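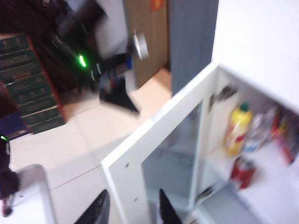 Open afternoon at the Erkora building, Godham

The Erkora building on Pritchard Road opened its doors to visitors for one afternoon in August. I went with Danylo Yurchenko, who was looking at it for his own firm's move. We are both more interested in storage and fittings than in anything else, so that is what these notes cover.

Parking is at the back. The sign for the entrance points the wrong way, and we went past the loading door twice before Inna Kravchuk came out and waved us in. Sign-in took a minute. Visitors were sent round in groups of 12, and ours left at 2 p.m.

The supply cabinet

The first long stop was at the white cabinet where drinks and packaged goods are kept. The lower doors are glass in thick white frames, and the parts above are flat white panels. Cans and bottles share a shelf with brightly colored packages. There is a yellow squeeze bottle with a green cap in there, and a red can.

Inna said the cabinet came secondhand from Odell when their office closed, and that the hinges have been adjusted once. Restocking is done in the morning from a list taped up in the corridor. The list has 19 lines on it, most of them drinks. Anything not on the list goes in wherever it fits, and this was the part Danylo asked the most questions about. His people have open shelves at present and he wants doors.

Glass has its good and bad points. You can check what is left without opening anything, but with the doors shut the inside is dim, and small things toward the back are hard to make out. I would want a light strip in there. The yellow can was easy enough to pick out through the glass, and so was the orange and red package leaning over to one side. For the rest I would have had to open the door.

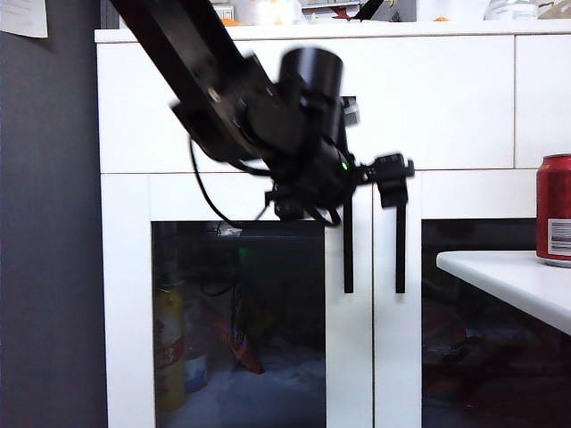 Rhodri Humphreys disagreed about the light strip. He had one fitted at his last place and it was switched off within a month, as the glare on the glass made it harder to read labels than before. His advice was to put the tall bottles at the back and leave the lighting alone.

I wrote that down. It would certainly be cheaper. The budget Danylo has for the whole room is $2,000, and he would like to keep most of it for the walls.

The walls

Part of the wall is finished in glossy white ceramic tile, the large rectangular kind, with thin joints. Elsewhere it is plain white, and there is a tall gray panel near the light wooden door. The floor tiles are beige.

Inna told us the wall tile was put up before they moved in and they kept it. Cleaning is a damp cloth at the end of the day and a proper wash once a month.

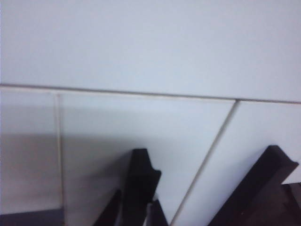

The grout gets a soft brush at the monthly wash and nothing stronger. They tried a spray cleaner in the first year and went back to soap. Danylo asked about spare tiles and was told there is one box left in the storeroom, which he thought was too few for a building that size. He plans to order extra for his.

The tour ended back at the entrance at 3:15. There was coffee, and a sheet for comments. Tea ran out early.

If you go next year, take the bus from Godham station, as the lot was full by the time we left. Entry is free but you need to put your name down ahead of time, and they stop at 100 visitors.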